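La table qui se plie et le salon qui s'adapte

Chez moi, on mange au salon. Je le dis tout de suite, parce que les magazines de décoration (celui-ci compris, pardon à la rédaction) adorent les salles à manger avec suspension au-dessus et chemin de table en lin. Moi j'ai un canapé, une télé, et entre les deux une table pliante carrée. Et je l'adore, cette table !

Je l'ai trouvée chez Matel, le grand bazar à la sortie de Horkerel, celui où l'on entre pour des piles et d'où l'on ressort avec un étendoir. Il y en avait toute une rangée contre le mur, pieds repliés, entre les tringles à rideaux et les bassines. J'avais noté sur mon téléphone la référence 3807, plateau blanc uni, très sage. Et puis je suis tombée sur la 3318, façon marbre, crème et gris pâle avec des veines rose saumon, un liseré rouge tout autour. Un peu clinquante, un peu salon de thé de mon enfance. J'ai hésité le temps d'un aller-retour au rayon vaisselle et je l'ai prise. Trois semaines plus tard, je suis retournée chercher sa jumelle.

Deux petites tables, c'est bien plus commode qu'une grande. À deux, on en déplie une devant le canapé. Quand la famille débarque, on colle la seconde contre la première, on jette une nappe dessus si on tient à cacher le raccord (moi, je n'y tiens plus) et tout le monde trouve où poser son assiette. Le reste du temps, la deuxième sert de desserte. Il y atterrit le pain, les verres, le courrier, parfois un puzzle qui traîne là jusqu'au dimanche suivant.

Le plateau brillant a ses humeurs. La moindre trace de doigt se voit à la lumière de la fenêtre, et l'éponge qui gratte est interdite de séjour. Un chiffon en microfibre, de l'eau tiède, une goutte de liquide vaisselle, on essuie en suivant le liseré, on sèche. J'insiste sur le séchage : les auréoles sur du faux marbre, ça ne trompe personne. Pour les plats qui sortent du four, j'ai deux dessous-de-plat en liège qui vivent dans le tiroir à couverts.

Côté vaisselle, je suis passée à l'inox. J'avais de jolis bols en grès de la maison Trernholm, six au départ, deux aujourd'hui – le carrelage a eu raison des autres. Les saladiers en inox, eux, s'empilent, passent du frigo à la table et supportent très bien qu'un enfant s'en serve de tambour. Je prends ceux à bord large et roulé, qu'on attrape bien même avec les mains mouillées. Dedans, selon l'heure, il y a des clémentines, une salade de concombre ou les cacahuètes de l'apéritif. Pour leur rendre leur brillant, un peu de vinaigre blanc, un rinçage et un torchon sec.

Reste la question des genoux. Les pieds métalliques se croisent sous le plateau, et si l'on est grand, on finit par manger un peu de travers. Mon truc consiste à s'asseoir au bord du canapé, un coussin dans le dos, et à garder les tabourets pour les plus souples de l'assemblée. On s'y fait vite. Pensez aussi à vérifier que les pieds sont ouverts à fond avant de poser la soupe – je parle d'expérience, et mon tapis aussi.

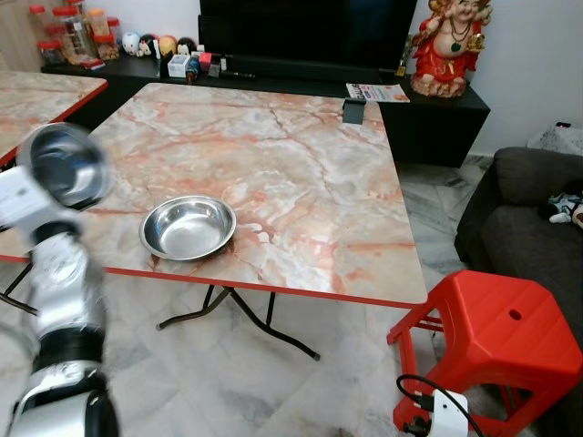 MAISON / Vivre au salon

Le meuble télé, parlons-en, puisque c'est lui qu'on a sous les yeux pendant tout le repas. Un modèle bas, noir, qui devait rester dégagé. Il s'est rempli : quatre bocaux à couvercle rouge pour les grignotages, une file de petites figurines rondes, la télécommande, et à l'autre bout un bouddha rieur en robe rouge avec son collier de perles vertes. J'ai lu chez Kokkonen, dont je feuillette le catalogue chaque mois de janvier, qu'un meuble bas ne devrait porter que trois objets. Je vous laisse deviner ce que j'en pense.

Pour vraiment faire de la place, je commence par les papiers, dépliants et magazines compris, puis je ramasse ce qui traîne sur le canapé. Les bocaux, je n'y touche pas. Ils sont à portée de main depuis la table et on se lève moins pendant le film.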